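Keeping Small Things in Their Places: a few tips for the playroom table

I've been meaning to write up the block business for ages, because it comes up every time somebody visits and sees our table with its black lines. It started in the year we moved to Nendotton, when the only flat surface big enough for the children was the old white table from my workroom, and I was forever finding bricks in the fruit bowl, bricks in my slippers and once a brick in the bread bin (I still don't know how long it had been there).

What made the difference was giving things an outline. You'll have seen it done in workshops, where the shape of each tool is painted on the board behind it so you can tell at a glance that the pliers have gone walkabout. My neighbour Omprakash Sachdeva has his whole shed wall done that way, and very handsome it is too. A table works in much the same fashion. Make a square in thick black lines, a little bigger than the block that will live in it, and leave the inside white so the edges stand out. Children understand a square straight away. Ours were putting things "in the house" before I'd finished making the second one!

Make the square with a bit of room to spare. My first attempts were so snug that the block had to go down dead straight, and there were tears. A finger's width of white all round is plenty, and if the block sits a touch towards one corner it really doesn't matter. Home is home.

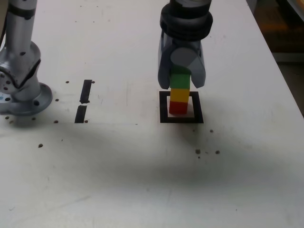 Green, yellow and red, stacked up on the marked square.

Stacking is the other half of it. Three blocks in one column take up the room of one, and a low stack of three is still steady enough to survive somebody leaning on the table to reach the biscuits. I used to let the towers grow and grow at tidying time, which was great fun until the top half went under the sideboard. Now we build as high as we like during play, and when it's time to put away we go back to threes. Pick an order for the colours and stick to it. Red at the bottom, then yellow, then green on top is easy for little ones who already know their traffic lights, though they will tell you firmly that you've got it upside down.

Now, a word about tape and pens, as I've tried most things. Ordinary insulating tape is cheap and comes up easily, but it creeps in warm weather and the corners go gummy. Cloth tape is nicer and lies flatter. Cut it with scissors, don't tear it, and press the ends down with the back of a spoon. A permanent marker gives a lovely crisp line, but do be very sure you want it there. My friend Bethel Feyisa drew hers freehand on a good table and has been looking at a wobbly trapezium ever since.

Before any tape goes down, wipe the table with warm water and a drop of washing-up liquid, then go over it again with plain water and let it dry properly. I leave mine overnight. Tape stuck over crumbs or pencil dust will be up again by teatime.

For the grey smudges that a matt white top collects, I've had good results from a paste of bicarbonate of soda and water, rubbed on lightly with a damp cloth in small circles. Try a hidden corner first, and go gently round any lines you've drawn. Melamine sponges work faster, but they will dull some finishes and they'll have the ink off as well. Old scuffs I leave alone. If your table has screw holes in it from a former life, as ours has, run a dry paintbrush round them now and then, for they fill up with all sorts.

Painted wooden blocks want no more than a damp cloth and a quick dry with a tea towel. Please don't soak them. Shanti Mathur, who ran the playgroup at Gamage for years, put a whole basinful in to steep one December and the paint came off in flakes all through January.

Some people have asked whether all this takes the fun out of playing. I can only say that in our house the squares have been drawn into every game going. They've been garages, islands, a post office and a very strict hospital. When the tape gets tatty I lift it with a hairdryer on low, rub off any stickiness with a dab of cooking oil, wash the oil away with soapy water and start again. I keep the old roll in the kitchen drawer, next to the string.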